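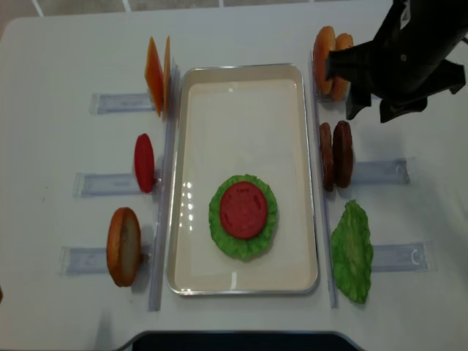 Lettuce and a red slice on the tray

May 25, 2024

Nearly midnight and I should be asleep, but I promised myself I'd write something every night of this fast from the phone and so far I've skipped two, so here I am with the good pen and a mug of peppermint tea.

Choir practice ran over again. We're learning a setting of Psalm 121 for the anniversary service and the altos (me, Elfriede Steinbach and the two sisters from Gilen who share one pair of reading glasses) keep coming in a beat early on "from whence cometh my help." Elfriede thinks it's because we all need the help so badly we can't wait for it! I laughed so hard I had to sit down on the piano bench. She's 83 and she still stands for the whole rehearsal. I'm a lot younger and my knees were complaining by the second page.

Anyway, the thing I wanted to write down is about praying in the mornings, because I've been at it since January and I think something has finally shifted, and if I don't get it on paper I'll forget how it went.

When I started I had this big plan. Up at 5:30, candle, Psalms, a whole list of people, then silence for 20 minutes. I even bought a notebook for the list, with tabs. It lasted about as long as you'd guess. I'd get to the silence part and start thinking about the water heater, or whether I'd answered my sister, and then I'd feel bad, and then I'd spend the rest of the time feeling bad about feeling bad. By the end of the first month I was mostly praying for it to be over.
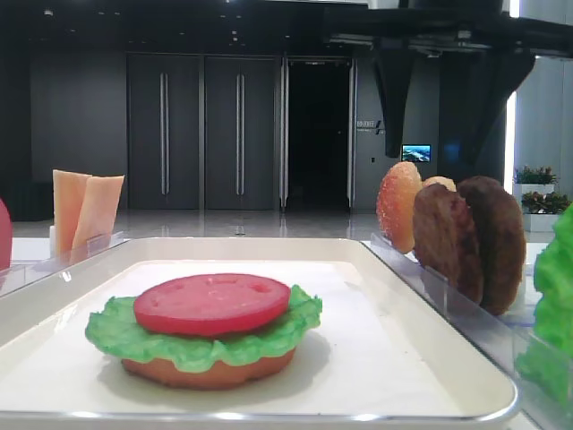
So I went to see Pastor Morrison about it. (Donnie. He keeps telling us to call him Donnie and I still can't do it to his face.) I figured he'd give me a book. He's got a wall of them in that office, and half of them are on the floor. What he did was ask me when in the day I already talk to God without planning to. I had to think. I said, well, in the car, on the Dovgate road, coming home from work. Usually it's not very holy. Usually it's "Lord, did you see what that truck just did."

And he said, good, start there.

I was a little put out, if I'm telling the truth in my own diary. I wanted something harder. I think I wanted to be the kind of person who gets up in the dark and keeps a candle going, like my grandmother did in Weso, with her shawl and her big black German Bible. But I tried it his way. I turned the radio off at the Bellamy exit and just talked until I got to the driveway. Some days I complained the entire way. Some days I cried a bit, which is not great for driving. One evening I didn't say a word, and I sat in the driveway with my seat belt on until the neighbor came over to see if I was all right.

I missed plenty of days too. There was a week in Lent when I kept the radio on every single night because I was following a mystery serial, and I told myself it counted as rest. Maybe it did! I don't know. I never found out who took the necklace.
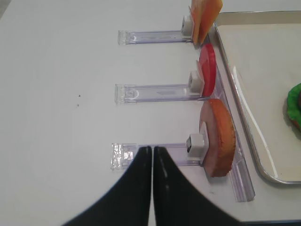

Then a couple of weeks ago I woke up early by accident, before the alarm, and I was already partway into a sentence. Talking to Him, I mean, like I'd picked up where the car ride left off. No candle, no list, hair every which way. I lay there and went through the people I love one after another, and I didn't need the notebook, they just came. Mom's hip. Teddy's interview. The sisters from Gilen and their glasses. When I looked at the clock it was nearly seven and I had to run for the shower.

It's happened four or five mornings since. I'm scared to make a rule out of it. I can feel myself wanting to buy another notebook.

Told Elfriede tonight while we were stacking the hymnals. She didn't say much at first, she was counting under her breath, since we own 200 of them and there are always 7 missing. Then she told me she had prayed the same way at her kitchen sink for most of her married life and had only found out later, from a visiting preacher, that it was supposed to be difficult. She'd gone home and tried to do it properly and couldn't manage it, so she went back to the sink.

We got to talking about dry spells after that, and I asked her something I've been wanting to ask somebody for months, so I'm putting it down as near as I can remember.
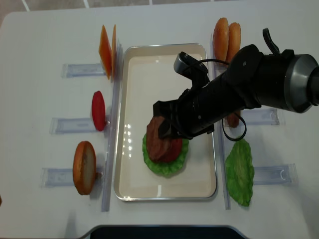 What do you do when you sit down to pray and there's nothing there at all?

Say the Lord's Prayer slowly, once, and then get on with your day, and come back tomorrow and say it again.

That was it, word for word or close to it. Then she handed me a stack of hymnals and told me the green ones go on the left.

I've been turning it over all the way home. Once, slowly. I think I've always rushed it, to tell the truth, especially in church, where you have to keep up with everybody. I tried it at the red light by the feed store and only got as far as "daily bread" before it changed.

Need to remember: return Elfriede's casserole dish, ask the pastor if the anniversary service is going to have communion before or after the anthem (matters for when we stand up), and find my copy of the Psalm, which I think I left on the piano. Tea's gone cold. Going to bed.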